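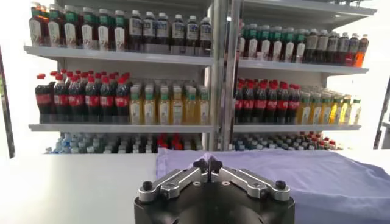
Page last changed: Sunday, 16:40, by T. Duggan

Notebook, Plevside workshop, March
Bottle label adhesion, second round

Picking up from the last entry. The paper labels on the Emholm cordial bottles are still lifting at the overlap after a night in the cooler. Stepan thinks it is the glue. I think it is the bottle surface, or the way we store them before labeling. We agreed to stop arguing and change one thing at a time.

Stock used today: clear PET bottles, screw cap, from the same carton as last time. Carton was opened in February and has been on the floor by the loading door. Labels are the uncoated white, cut in house. Two glues: Ovard casein (the one we have always used) and the Sirko starch-based sample that came with the last order. The Sirko tub has no batch mark on it. I wrote "A" on the lid.

9:15. Mixed the Ovard. It was thick from standing. Let it come up to room temperature before stirring, then strained it through the fine mesh. There were lumps, more than I like. Threw out what was left in the mesh.

9:40. Wiped half the bottles with isopropyl and left the other half as they came out of the carton. Wiped ones have a red dot on the cap. Do not take the dots off, Stepan.

10:05. Ran the first set through the hand labeler. Roller tension at the middle notch. The glue film was too heavy on the first few and squeezed out along the bottom edge. Backed the blade in a quarter turn and it was fine after that. The squeezed ones are set aside and not part of the test.

10:50. Cleaned the rollers with warm water, dried them, and switched to the Sirko. It is thinner and goes on more evenly. It also grabs faster, so there is less time to straighten a label that goes on crooked. I spoiled several before I got used to it. Same blade setting as for the Ovard, which may be unfair to the Sirko. To be repeated with the blade opened up a little.

11:30. All bottles filled with cold tap water and capped. Set upright on the bench for 40 minutes, then into the cooler. Fan on low. The door seal on the cooler is bad at the top corner and there is always condensation on that side, so I put bottles from each group on both sides.

Lunch.

1:20. While waiting I looked at the labels from the January run that came back from the shop. Of the 337 bottles in that lot, 23 were returned with the overlap open. All of the returned ones I looked at had failed in the same spot, at the top of the overlap, and the lift runs downward from there. The bottom edge was holding on every one. If the glue itself were weak I would expect the bottom to go too, where water collects. Stepan's answer is that the blade lays down less glue at the top. He may be right. We should put the blade on the flat plate and check it with a feeler gauge.

2:45. Checked the blade. It is not straight. There is a gap at the top end that you can see with a flashlight behind it. This has probably been so since the machine was moved. Did not correct it today, so that the bottles in the cooler still compare with each other.

3:30. First look in the cooler.
Ovard, wiped: all down, one with a slight wrinkle.
Ovard, not wiped: two lifting at the top of the overlap.
Sirko, wiped: all down.
Sirko, not wiped: one lifting, same place.
Too early to say much. The lifting last time showed mainly after the night.

4:10. Spoke to Stepan Vakulenko by phone. He has a replacement blade at home and will bring it in. He also wants to try a wider overlap. The label would have to be recut, and we still have 900 of the present size on the shelf, so I would like to use those up first.

To do:
Read the cooler again in the morning before the door has been opened by anyone else.
Fit the new blade, check it on the plate, write the gap down here.
Move the bottle cartons away from the loading door. There is grit in the bottom of the open one.
Ask Sirko for the batch number and shelf life of sample A.
Order mesh.

Treasa Duggan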